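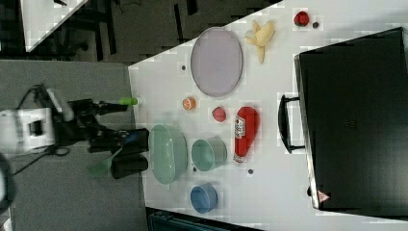
Visit report: Bestau textile works, Pikent

Bestau opens its dye house and embroidery floor to outside visitors once a year, in March. The works sits at the low end of Pikent, next to the rail yard, and has its own parking lot behind the boiler house. Enter by the side gate; the front door is locked on open days and the sign telling you so is inside it.

I went mainly for the dyeing. Finished goods are easy to examine at home, but the process water, the batch records and the way a shop handles a failed shade are only on view at the works.

Dye house

The main line is a row of overhead jig machines for woven cloth. Felt and pile fabrics are run separately in winches, with the cloth moving as a loose rope. Pile crushed under tension does not fully recover in the dryer, so the winches run slowly and the load is kept well under the rated capacity.

The red being run during my visit was for polyester fleece. Disperse dyes need high temperature or a carrier, and Bestau dropped carriers some years ago because of the smell and the effluent charge. The batch is brought up to temperature in steps, held for 57 minutes and cooled slowly. Cooling too fast sets creases that no later brushing will remove. A reduction clear follows, to strip loose dye from the surface. Saturated reds need it more than any other shade in the range, and a short clear shows up later as pink staining on white trim.

The rub test for this is simple. A square of white cotton is rubbed over the dry fabric under a fixed load, then the test is repeated with the cotton damp. Both squares are graded against a gray scale and stapled to the batch card. Several cards were laid out on the bench. The damp squares were visibly worse than the dry ones, as expected, and one batch had been sent back for a second clear.

Embroidery floor

Bestau runs Gilani multi-head machines, bought used and rebuilt on site. The thread is a trilobal polyester sold as Enduva, with a higher sheen than I would choose for soft goods, although it handles well and breaks rarely. The floor stocks 86 colors. Anything outside that list is a special order with a minimum quantity.

Most of the demonstration concerned fuzzy ground cloth. Stitches sink into pile, and small details vanish first. The usual answers are a water-soluble film on top, a firmer backing underneath, and an underlay stitch run at an angle to the cover stitch. On larger designs it is often better to embroider a flat patch and sew that on afterward. 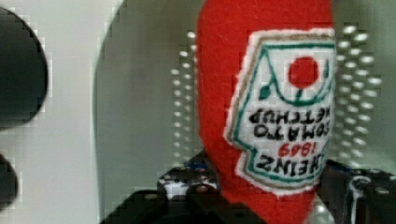

Red plush ketchup bottle with a white embroidered label and teal-green inner border.

Outlines are where a patch succeeds or fails. A thin line next to a wide one will wander if the fabric pulls in during stitching, and the gap between them makes the error obvious. The digitizer adds pull compensation by section, with more on columns that run across the stretch. I asked whether the software default was good enough. For twill, yes. For fleece they throw it out and sew a trial piece.

Color room
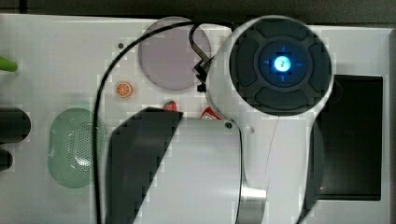 Shade matching is done in a small room under the supervision of Zodwa Potgieter, who spent a good part of the afternoon on lighting. Samples are viewed in a cabinet under four sources in a fixed order, with 30 seconds for the eye to settle after each change. Small stray lights are treated as seriously as the main lamps. A bright blue-white point sitting in a dark gray surround spreads a faint blue halo past its own edge, and the same thing happens on a larger scale when a status light or a phone screen is left near a pale sample. Glossy white surfaces are also kept out of the viewing area, as they pick up whatever is nearby and pass it on to the cloth. The inside of the cabinet is matte gray for this reason and is repainted when it scuffs.

The instrument reading comes second here. Pile fabrics give a different number depending on which way the nap lies, so each sample is brushed in one direction, measured, turned a quarter and measured again. The average goes on the card.

Practical notes

Closed shoes are required in the dye house, and the floor is wet near the winches. The embroidery floor is loud enough that the guide's talk is lost past the second row - stand close. Offcuts are sold by weight at the side gate, cash only, and the better fleece goes early.

The effluent plant was closed to visitors this year. Bestau expects to include it next March.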